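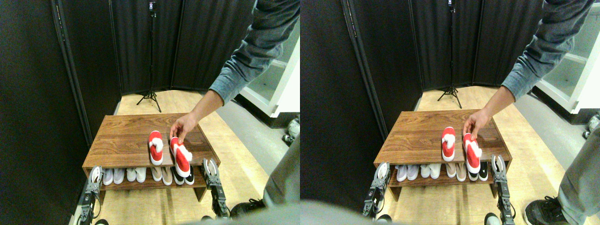
pitent_hopeful
Has anyone got a sensible rule for resets between demos? I'm teaching a two-arm setup to tidy shoes by remote control, and my success rate on the recorded runs is decent, but the trained policy behaves like a teenager. It goes to the right general area and then loses interest. The task is a shoe rack with four pairs along the bottom shelf and a pair of red slippers with fluffy white trim on top, and the person doing resets sorts the slippers by hand while the grippers wait at the front corners. My worry is that a human puts a slipper down far too nicely. I've got 21 demos so far, all done by me, all in May, all with the same sore shoulder.

gekik_gary
21 demos is a warm-up. Come back when you've got a few hundred and have started dreaming about slippers.

trekness9
Disagree with Gary, as is traditional. I got a mug onto a hook with 16 demos last year. They were good demos, mind – slow, boring, same speed all the way through. What kills you is stopping halfway to think. The robot learns the thinking as well, only without any thoughts in it, so it just hangs there over the mug looking philosophical.

pitent_hopeful
I do stop halfway to think. I stop mainly to work out which way round my left hand is.

sung_the_second
That's your problem, then, never mind the resets. Are you cutting the pauses out afterwards or leaving them in?

pitent_hopeful
Leaving them in. I thought honesty was a virtue.

sung_the_second
Not in training data. Trim anything where neither arm moves and the grippers don't open or close. Keep the bit just before contact even if it's slow, or it'll go in like a rugby player.

gekik_gary
I'd leave the pauses and record more. Every time I've trimmed, I've ended up with jumps where the arm teleports a couple of centimetres and the policy tries to copy it. Ask me how I know. Ask my table.

sung_the_second
You trimmed badly, Gary.

gekik_gary
I trimmed with great care, at one in the morning.

Lindalva Honorato
Coming back to the resets, as that was the question. Yes, people place things too neatly. What we do at Trekness is keep a list of start positions on paper and work down it: slipper on its side, toe to the back, one on top of the other, one hanging over the front edge. The person resetting doesn't get to choose. If you let them choose, you get the same cosy arrangement every time with a tiny wobble, and you'll believe it's variety.

Also, make sure the hand is well out before you press record. I once had a batch of 13 runs where a sleeve was still leaving in the first second. The policy was lovely as long as somebody waved a sleeve at it.

trekness9
I remember the sleeve. We nearly gave it a staff pass.

pitent_hopeful
I've just checked and 9 of mine have an arm in them at the start. Fluffy trim question while I'm here: do you pinch the cuff or go for the toe? The cuff is easier to find but it squashes and I can't tell from the controls whether I've got hold of it.

Lindalva Honorato
Either, but pick one and stick to it. If half your demos go for the cuff and half for the toe, it may well aim for the middle and get neither.

gekik_gary
Toe. Fluff lies to you.

trekness9
Cuff. You can see it better on camera and it gives a bit if you come in crooked.

gekik_gary
"It gives a bit" is what I said about my table.

pitent_hopeful
Right. Cuff, paper list, hands out before recording, and I'm binning the nine with arms in. That leaves me with a dozen demos and the same shoulder. I'll try trimming on a copy and leave the originals alone. Will post the next lot of results, unless they're embarrassing.

sung_the_second
Post them especially if they're embarrassing. Gary needs the company.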